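Does the Griltus room-correction bundle earn its upgrade price?

Griltus has put out version 3 of its monitor calibration software, and the mailing would have you believe your old mixes were made in a cave. The upgrade costs $80. For that you get a redrawn screen, a longer list of target curves and something called Bevonau mode, said to tighten the low end below 400 Hz.

I ran it in my own small room for most of December. The bass did get more even at the mix position. It got more even with version 2 as well, and with the switch flipped blind I picked the new one about as often as a coin would.

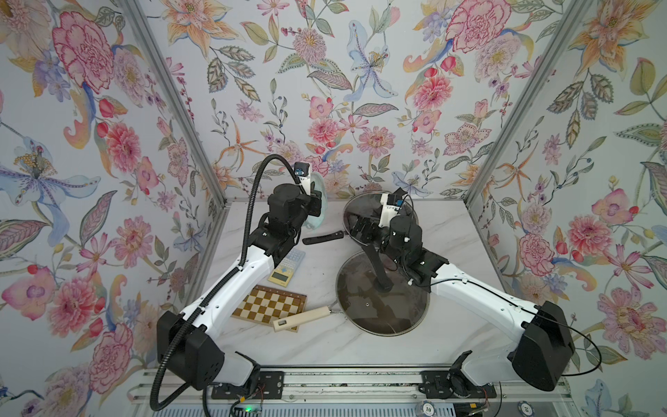 Birdie Szabo wrote in to say that I'm missing the point, and that the new measuring routine saved her 20 minutes every time she moved her speakers. Fair enough, though I'd ask how often anyone moves their speakers.

What software can't do is fill a deep null, and the manual still goes quiet on that subject. Two thick traps in the corners did more for me than any curve. If you're on version 2, wait for a sale.
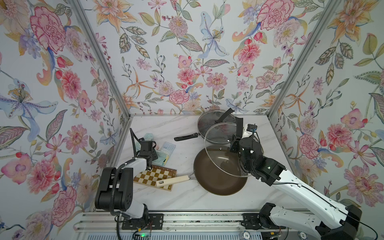
Two arms, floral walls and a marble-patterned top.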